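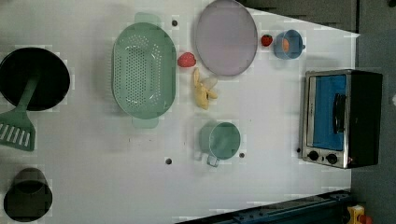
How often should a countertop oven and the worktop it stands on be checked?

Once a month is plenty for a kitchen that gets ordinary use, plus a quick look before anyone switches the oven on. If it's been moved, do the whole list again.

Esascombe teaching kitchen, room 203
Worktop and small appliance check, 07/04/2023
Marked as OK, Watch or Fix, with my comments underneath. There are 11 items and I do them in the same order every time or I lose my place.

1. Oven stands flat and doesn't rock – OK
I pushed at each corner with the flat of my hand. No wobble at all, so the folded beer mat from last time can stay in the drawer.

2. Space around the oven – Watch
It's a stainless steel toaster oven with a black body and it lives at the right-hand end of the white table, which is a good place for it. The plates and cups are to the left and I'd like them to stay that way. I want a hand's width at the very least, and more behind. Please don't use the top as a shelf, however handy it looks!

3. Door and handle – OK
Opens and shuts without a fight, and the handle is tight. I gave the glass a good going over with a torch and found no chips.

4. Flex and plug – OK
No nicks, no scorching on the pins, fuse is the right one. The flex mustn't run under anything heavy, and I'd rather it didn't go anywhere near the front edge either.

5. Warning sticker still in place – OK
The little red and white one, low down near the corner. People do pick at these while they're waiting for toast (I have seen you). If it starts to lift at the edges, tell me and I'll order another from Juvon.
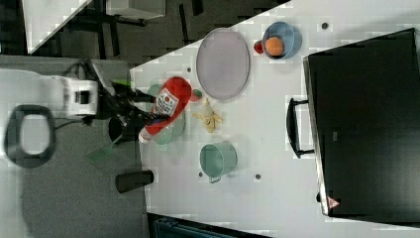

6. Bottles and caps – Watch
Ketchup is the one I always end up writing about. A squeezy bottle on its side is fine for a minute, but put it upright when you've finished with it and check the cap is pushed right down. Wipe round the neck too. I had a sticky cap on my list at Sevovholm for months before anybody did a thing about it, and I'm not starting that again here.

7. Pans and handles – OK
The black frying pan is sound, no loose rivets. If it's off the heat and on the table, turn it so the handle doesn't poke out over the side. The green slotted spatula can go in the pan when the pan is cold. When it's hot, find the spatula somewhere else to be, as it and hot metal may not get on.

8. Plastic plates, cups and colander – Watch
Anything plastic stays out of the oven, full stop. That goes for the mint-green colander, and keep the pale purple plate out as well. I run a thumb round each rim to feel for cracks, and anything with a split goes straight in the bin. Nothing binned this time, but I do want the mugs looked at again in June.

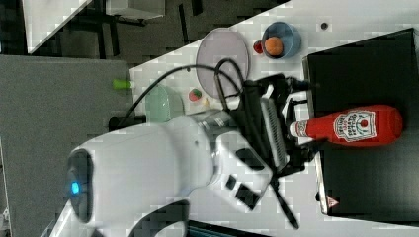 Kristaps Baranauskienė
Kitchen safety checker, Esascombe

A word on how I mark before I get to the last few. OK means I'd cook there myself this afternoon. Watch means use it, but I'll be looking at it again. Fix means leave it alone until I've crossed it off. I used to score everything out of 5 and we just ended up arguing about whether something was a 4, so I've dropped it.

9. Fruit – OK
Orange ball of a thing in the blue bowl, very nice, keeps it from rolling about. Peeled bananas are another matter. Once the skin's open, eat it or put it on a plate, and don't let it sit next to the clean things – it goes brown, it goes soft, and then someone puts an elbow in it.

10. Worktop surface – Watch
I like this table. It's white, so you can see what needs wiping, and there's a decent stretch of it. The small holes in the top are my only grumble. Crumbs get down them and a cloth just pushes them further in. 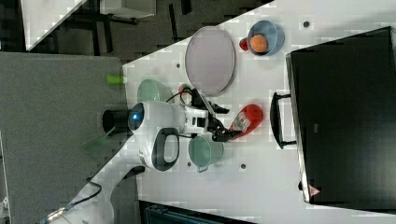 A soft brush does a much better job, or the narrow nozzle on the vacuum if you can be bothered to fetch it. I go round each hole, then wipe with warm soapy water, then dry the lot with a clean towel. Don't pour water on the top and hope for the best. It has to go somewhere, and I don't want it finding a plug.

11. Mugs and cups near the edge – Watch
Keep them well in, handles turned so a sleeve won't catch one. Same goes for bowls. I moved a couple of things inwards while I was doing the rounds, so if yours isn't where you left it, that was me.

Still to do
Brush for the holes, to be hung on the hook by the sink.
Ask Dambrauskienė about a heatproof mat to go under the oven.
New sheet of stickers, in case.

If you spot something I've missed, write it on the back of the paper copy and put your initials next to it. Pencil is fine.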